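Small Cases and What Goes in Them

Gallery: travel, sewing and desk kits

The pages in this gallery come from a packing workshop that Ysaline Ferrand and Margaux Ferrand run on the upper floor of the Samonte building. People bring a case, a tin or a box they already own and leave with it set up for one job. Most of the entries cover small kits: first aid, sewing, shoe care, letters and stamps. The larger trunks have their own gallery.

Notes were written up by Margaux in December. Where the owner of a kit gave us a packing list, we have kept it in the owner's words as far as possible. Pictures are added as they come in, so some entries have text only for now.

1. Sewing box, Huguette Lefèvre

Huguette uses a cookie tin with a tight lid. Thread goes around the outside, standing on end. The middle holds a needle book, a thimble, a tape measure and a pair of short scissors with the points pushed into a cork. She used to keep buttons in the same tin and stopped because they worked their way under everything. They now live in a jam jar on the shelf above.

Size: the tin is 7 inches across. Anything bigger would not fit in her kitchen drawer.

2. Letter box, Blandine Collet

A wooden box with a sliding lid, used for stationery. Envelopes stand on the left, paper lies flat on the right, and stamps go in a small paper sleeve taped inside the lid. Blandine keeps 16 envelopes in it and refills when she is down to the last two. Pens are kept somewhere else, after one leaked on a full pack of cards.

3. Shoe care bag, Lucienne Le Goff

Two brushes, two cloths and two tins of polish, one of each for black and one of each for brown. Lucienne ties a piece of colored tape around the handle of each brush to tell them apart. The bag is a plain drawstring bag that can go in the wash. She empties it on a Wednesday when she does the rest of the laundry and wipes the tins before they go back.

4. Metal case, workshop set

We keep one hard case at the workshop for trying out layouts. It has no dividers and no foam. That makes it a fair test of whether a kit holds together, and most first attempts don't. Small things slide to one side as soon as the case is picked up by the handle.

The usual method is to start with the soft things. A pouch or a folded cloth is placed first, then the flat packets, then anything round that could roll. Bottles go against a pouch or a side wall. If there is still bare floor showing, the choice is to add a cloth or move to a smaller case.

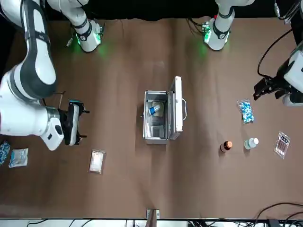
Open aluminum case with a tan pouch, a gray flat packet and a small item with a blue band and white cap. The lid stands open to the right.

A load as light as this one leaves a lot of metal showing. For carrying, we would add a folded hand towel on the side nearest the packet and bring the other pieces closer together. For a shelf at home it can stay loose, and it is easier to see what needs replacing.

A few points that came up when people tried the case:

The lid opens a long way and needs clear table beside it. Set the case down with that side free before you start.

The metal marks easily on the inside. A sheet of felt cut to the size of the floor will prevent most of it and will also keep things from sliding.

Labels stick well to the lid and badly to the rim. Clean off the old glue before adding a new one.

5. First aid kit, Ysaline Ferrand

Ysaline's kit goes in the car. It is a soft zip case with two mesh pockets, bandages and gauze in one, scissors and tweezers in the other. A card in the front lists everything with the expiry dates in pencil. She checks it when the clocks change. The total weight when full is 900 grams on the kitchen scale, including the case.

She tried a hard case before this one and went back to the soft one, which fits under the passenger seat and doesn't rattle.

6. Picnic cutlery roll, Margaux Ferrand

A strip of heavy cotton with stitched slots, rolled and tied. Forks and knives for four, one serving spoon, one corkscrew. The corkscrew has its own slot at the far end with a flap sewn over the point. The flap was added later, after a hole appeared in the first roll. The pattern is in the folder at the workshop and can be copied.

7. Desk tin, Blandine Collet

Paper clips, a small stapler, spare staples, an eraser, a pencil sharpener and a short ruler. The staples are in a matchbox. Blandine has carried this one between two offices for years, and the lid no longer sits quite flat, so there is a wide rubber band around it. She has been offered a new tin several times.

Adding a kit to the gallery

Bring the kit to the workshop or send a list of what is in it, the size of the container and what you use it for. Say whether it is mostly carried or mostly kept in one place. We are short of kits for pets, bicycles and musical instruments, and would like more of those before the page is next updated.

Kits are listed under the owner's name unless you ask us to leave it out. Corrections to an entry can be left with Margaux at the workshop table or written on the sheet by the door.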